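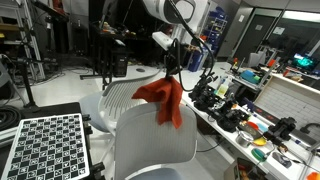 A reader wrote back to say the Movelley Post only lost its press pass because it printed the dam budget, and the city should just say so.

I kinda agree! Been chewing on it since January. 3 reporters, 19 years of covering Trindidholm city hall, and now they have to wait out in the hallway.

The petition's at 1,000 names btw (it was 70 when I signed, wow). Clevus Radio is reading the whole letter on air tonight.

Mayor's office still hasn't called me back. I'll try again after lunch.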